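작성: 제어계측 캡스톤 2조
과제명: 휴대형 그리퍼 작업대의 설치와 유지보수

## 과제 개요

우리 조는 지난 학기에 선배 조가 쓰던 Markville 작업대를 넘겨받았다. Markville은 사람이 그리퍼를 양손에 하나씩 들고 탁자 위의 물건을 옮기면 그 동작을 기록하는 설비다. 기록은 조작 정책 학습에 쓰이고, 학습은 옆 조가 맡았다. 우리 조의 범위는 작업대를 다시 세우고, 한 학기 동안 기록이 끊기지 않게 관리하고, 고장이 나면 고치는 것까지였다.

넘겨받을 때 남아 있던 문서는 배선도 한 장과 그리퍼 조립 순서를 적은 메모뿐이었다. 배선도는 실제 배선과 맞지 않는 곳이 있어서 처음부터 다시 그렸다. 이 보고서는 그 과정과 결과를 정리한 것이며, 다음 조가 그대로 따라 할 수 있도록 실패한 방법도 적었다.

## 작업대 설치

3월에 작업대를 지금 자리로 옮겼다. 흰 상판 탁자를 가운데에 놓고 양옆으로 알루미늄 레일을 지나가게 했다. 레일과 탁자는 서로 닿지 않게 했다. 처음에는 탁자를 레일에 붙여 고정했는데, 작업자가 탁자에 손을 짚을 때마다 레일 쪽 구조물까지 흔들렸고 기록한 위치값에 떨림이 그대로 남았다. 둘을 떼어 놓은 뒤로 떨림이 줄었다.

바닥에는 짙은 회색 매트를 깔았다. 매트를 깔기 전에는 탁자 다리가 조금씩 미끄러져서 아침에 잡은 기준 위치가 오후에는 맞지 않았다. 매트 위에서는 하루에 한 번만 기준을 확인해도 충분했다.

상판의 기준 위치는 빨간 마커로 표시했다. 테이프도 써 보았으나 두께 때문에 얇은 천이 걸렸다. 마커는 닦으면 지워지므로 청소할 때 표시 부분을 피해야 하고, 흐려지면 같은 자리에 덧그린다. 덧그릴 때는 자를 대고 그린다. 손으로만 그리면 선이 조금씩 안쪽으로 밀린다.

전원은 작업대 오른쪽 바닥의 멀티탭에서 받는다. 전원선은 작업자의 발이 닿지 않는 쪽으로 돌렸고, 그리퍼 케이블은 손목 움직임에 여유가 있도록 길게 남겨 두었다. 뒤쪽 탁자 아래의 배선은 아직 정리가 덜 끝났다. 케이블마다 이름표를 붙이는 작업은 절반쯤 하다가 시험 기간에 멈추었다.

## 기록 작업

기록 과제는 옆 조와 함께 정했다. 생활용품을 바구니에 담는 과제와 아기 옷을 접는 과제가 기본이고, 한 배치 안에서 두 과제를 이어서 하기도 한다. 바구니는 가벼워서 그리퍼에 밀리기 쉽다. 옷은 가장자리가 조금만 접혀 있어도 집는 위치가 달라지므로 시작할 때 펴는 방법을 정해 두었다. 목둘레가 작업자 쪽으로 오게 하고 앞면이 위로 오게 편다. 주름을 완전히 없애려고 하면 준비 시간이 너무 길어져서 작은 주름은 그냥 둔다.

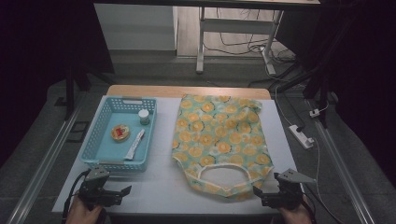 작업을 시작하기 전에 그리퍼는 어떤 상태로 두어야 하는가?

조를 벌린 채로 물건에 닿지 않게 들고, 양쪽 그리퍼의 개폐값이 화면에서 안정된 뒤에 기록을 시작한다. 조가 닫힌 상태에서 시작하면 영점이 어긋난 채 저장되는 경우가 있었다.

학기 동안 저장한 시연은 모두 1,457회다. 이 가운데 149회는 폐기했다. 폐기 사유는 개폐값 오류가 가장 많았고, 다음이 케이블 접촉 불량, 그다음이 작업자가 물건을 작업 영역 밖으로 밀어낸 경우였다. 개폐값 오류는 대부분 3월과 4월에 몰려 있다. 뒤에 적은 수리를 하고 나서는 드물게만 나왔다.

작업자는 교대로 맡았다. 한 사람이 오래 하면 손목이 내려가면서 그리퍼 끝이 상판을 긁는다. 처음에는 교대 시간을 정하지 않았는데, 후반부 기록에서 긁는 소리가 자주 들려서 한 배치가 끝날 때마다 바꾸기로 했다.

## 그리퍼 점검

그리퍼는 검은색 본체에 마주 보는 조가 달린 형태이고, 위에 삼각형 브래킷이 있다. 양손의 그리퍼는 같은 구조라서 부품을 서로 바꿔 쓸 수 있다. 다만 패드는 바꿔 끼우지 않는 것이 좋다. 닳은 모양이 달라서 바꿔 끼우면 맞물림이 틀어진다.

매일 확인한 항목은 다음과 같다.

- 조를 끝까지 벌렸다가 닫았을 때 양쪽 패드 면이 나란히 만나는가
- 패드를 손으로 밀었을 때 흔들림이 있는가
- 케이블을 가볍게 흔들어도 화면의 개폐값이 튀지 않는가
- 브래킷 고정부가 풀리지 않았는가
- 상판의 마커 표시가 보이는가

점검표는 Sangkhawat 폴더에 보관했다. Sangkhawat은 우리 조가 쓰는 기록 관리 스크립트의 이름이기도 하다. 점검표가 입력되지 않으면 그날의 기록 폴더가 만들어지지 않도록 해 두었다. 이 기능을 넣기 전에는 점검을 빠뜨린 날이 많았다.

가장 먼저 닳는 곳은 손가락의 모서리다. 상판에 스치거나 바구니 벽에 부딪히면서 검은 표면이 벗겨지고 밝은 회색 흠집이 생긴다. 흠집 자체는 집는 힘에 영향을 주지 않았다. 표면이 떨어져 나가 턱이 생기면 천의 실이 걸리므로 그때는 고운 사포로 턱만 갈아 냈다. 전체를 갈면 모양이 변하니 하지 않는다.

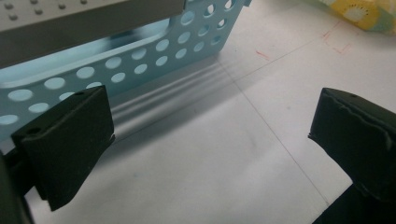 캡스톤 보고서집 제2호 · 198쪽

## 고장과 수리

### 개폐값 오류

증상은 조를 끝까지 벌려도 화면에 덜 벌어진 값이 표시되는 것이었다. 처음에는 센서 불량으로 보고 예비 센서로 교체했으나 하루 뒤에 같은 증상이 나왔다. 본체를 열어 보니 센서 축을 잡는 작은 나사가 풀려 있었다. 나사를 다시 조이고 나사 고정제를 소량 발랐다. 조립한 뒤에는 완전히 열린 값과 완전히 닫힌 값을 새로 저장했다.

고정제를 바르기 전에는 나사를 조여도 며칠 안에 다시 풀렸다. 바른 뒤에는 학기 끝까지 풀리지 않았다. 센서 교체에 쓴 시간이 아까웠다. 다음 조는 센서를 의심하기 전에 나사부터 확인하기 바란다.

### 케이블 접촉 불량

왼손 그리퍼에서만 발생했다. 케이블이 본체에서 나오는 부분이 반복해서 꺾이면서 안쪽 선이 상했다. 커넥터를 새로 압착했고, 꺾이는 부분에 수축 튜브를 두 겹 씌웠다. 튜브를 너무 길게 씌우면 케이블이 뻣뻣해져서 작업자가 손목을 돌리기 어렵다. 짧게 잘라 다시 씌운 뒤에는 불편하다는 말이 없었다.

### 패드 흔들림

패드 고정부의 나사 구멍이 헐거워진 것이 원인이었다. Brikix에서 출력한 손가락으로 교체했다. Brikix는 학과 공동 공작실의 출력 장비 예약 이름이다. 출력물은 구멍이 조금 좁게 나오므로 드릴로 다듬어야 한다. 첫 출력물은 다듬지 않고 나사를 밀어 넣다가 갈라졌다. 두 번째 출력물은 적층 방향을 바꾸고 구멍을 다듬은 뒤 조립했고, 지금까지 쓰고 있다.

## 기록 프로그램 설정

기록은 Grelum으로 했다. Grelum은 선배 조가 만든 프로그램이고, 그리퍼 개폐값과 카메라 영상을 같은 시간축에 맞춰 저장한다. 우리 조가 바꾼 것은 저장 위치와 자동 종료 조건이다. 원래는 저장 공간이 부족해도 경고 없이 기록이 계속되어 마지막 파일이 깨졌다. 지금은 공간이 모자라면 다음 시연을 시작할 수 없다.

시연 번호가 겹치는 문제도 있었다. 프로그램을 다시 켜면 번호가 처음부터 매겨져서 앞의 파일을 덮어썼다. 폴더에 있는 마지막 번호를 읽고 이어서 매기도록 고쳤다. 덮어쓴 파일은 복구하지 못했고, 앞에 적은 횟수에는 넣지 않았다.

카메라 노출은 고정값을 쓴다. 자동으로 두면 흰 상판 때문에 그리퍼가 너무 어둡게 나온다. 고정값에서도 패드 안쪽 면은 어둡다. 조명을 하나 더 달아 보았으나 바구니 구멍의 그림자가 여러 방향으로 생겨서 떼어 냈다. 옆 조는 어두운 그리퍼보다 그림자가 바뀌는 쪽이 학습에 더 나쁘다고 했다.

## 남은 작업

뒤쪽 탁자 아래의 케이블 이름표를 마저 붙여야 한다. 배선도는 새로 그린 것이 공유 폴더에 있고, 이름표가 없는 선은 배선도에 점선으로 표시했다.

오른손 그리퍼의 손가락도 예비품을 출력해 두는 것이 좋다. 출력 파일은 Brikix 예약 계정에 저장되어 있다. 패드 재료를 바꾸는 시험은 하지 못했다. 부드러운 재료를 쓰면 매끄러운 튜브 용기를 집을 때 덜 미끄러질 것으로 예상하지만 측정한 자료는 없다.

나사 고정제와 수축 튜브는 작업대 서랍에 있고, 고정제는 거의 다 썼으니 학기 초에 새로 신청해야 한다.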